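Grurnero desk arm kit, four months on

Posted June 20, 2019

I bought this kit in March expecting to be annoyed by it, and I have been, though mostly by things other than the ones I expected. The Grurnero is a printed arm with hobby-grade servos, sold as parts and a bag of screws. The web page says "ready in an afternoon." My afternoon ended after midnight, and I have been putting things together for a living for a long time.

The arm itself goes together fine. The printed parts were clean and the holes lined up. What eats the hours is setting the servos. Each one has to be given its number and centered before it goes into its bracket, and the booklet mentions this on page 7, well after it has told you to screw two of them in. I took mine back out. If you buy one, do every servo on the bench first and put a bit of tape on each with its number.

Then there's the cable routing, which the booklet covers with one drawing. Too tight and the wrist pulls against its own wires when the arm reaches out. Too loose and you get big loops over the top, and I've settled for the loops. 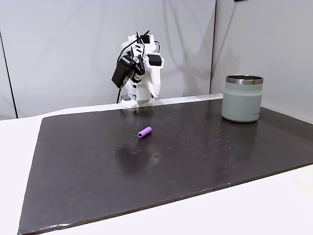

Do you have to recenter the servos every time you move the arm to another table?

Only if you took a joint apart. Moving the base changes where the arm thinks the table is, so you redo the height setting, a five-minute job, but the servo centers are stored and stay put.

The height setting is where I started to lose patience. The Grurnero software asks you to lower the gripper until it "just touches" the work surface, and then it saves that as zero. Fine, except that the arm sags a little when it reaches far out, so zero near the base is not zero at full stretch. I ended up saving a second height for far reaches. The software lets you do this, three menus deep, under a heading that has nothing to do with height.

Sunita Ostrowski, who runs two of the older Britau arms, told me to stop blaming the servos and check the horn screws. She was right, which I resent. Two had backed off. They come dry, and a drop of thread locker on each one took out most of the wobble. Put it on the metal threads only and keep it away from the plastic. I now check those screws after every 40 hours of running, and the shoulder is the one that loosens first.

A word on shiny work surfaces. They wipe down easily, but a wrist camera can pick up glare from the ceiling lights, and I got better results by turning off the lamp right over the table than by playing with any exposure slider. Check for drips before a run too – these servos are not sealed, and the booklet makes no promises about water.
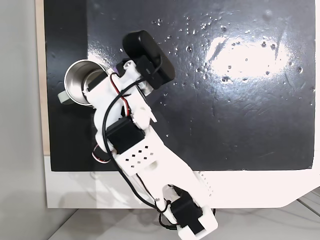

Arm stretched out over the wet panel, gripper at the steel cup.

Spare parts: Trasport handled my order and the replacement wrist bracket came well packed, but the servo I wanted was out of stock and there was no date given. Wada sells one in the same size for less. I haven't tried it and I wouldn't mix makes on one arm until somebody else has.

Price is $400 for the parts kit, or $1,075 built and set up. I can't see the second one making sense for anybody who plans to keep the arm running. You'll be inside it with a screwdriver before long anyway, and it helps to know which screw went where. At the lower price it's a decent machine with a poor booklet.

Three stars out of five. I'd go to four if they moved page 7 to page 1.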